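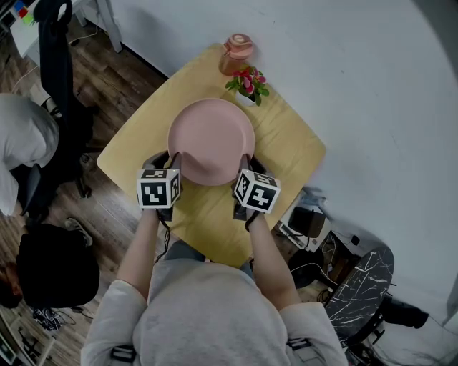 **Roris software, weekly meeting, April**

Present: Ilgın Polat (chair), Zübeyde Coşkun (minutes), Eller, Kırmızıgül. Apologies from Truselley.

**1. Last meeting's actions**

Log viewer fix merged. Clock sync note still not written, carried over.

**2. Cube tracking**

Zübeyde reported that the left and right poses drift apart when the grippers work close together. The solver drops to one visible face on each cube and the orientation flips. Ilgın wants the flip caught at the tracking stage – smoothing it out later has hidden real errors before. Agreed to reject any jump of over 11 degrees between frames and mark the gap in the log.

**3. Two-handed plate task**

The planner still treats the two arms as separate. Eller has a branch that holds the distance between the gripper tips fixed once both sides are on the rim. It runs in simulation only. Discussion about what to do if one side slips; no decision, Eller to write up two options.

**4. Replay tool**

Loading is slow on anything longer than 400 seconds. Kırmızıgül suggested reading the poses first and the video on demand. Agreed.

**5. Actions**

- Zübeyde: jump check in the tracker, with tests
- Eller: slip options, one page
- Kırmızıgül: replay loading
- Ilgın: clock sync note

**6. Any other business**

Branch names to include the ticket number from now on. Next meeting at 11, same room.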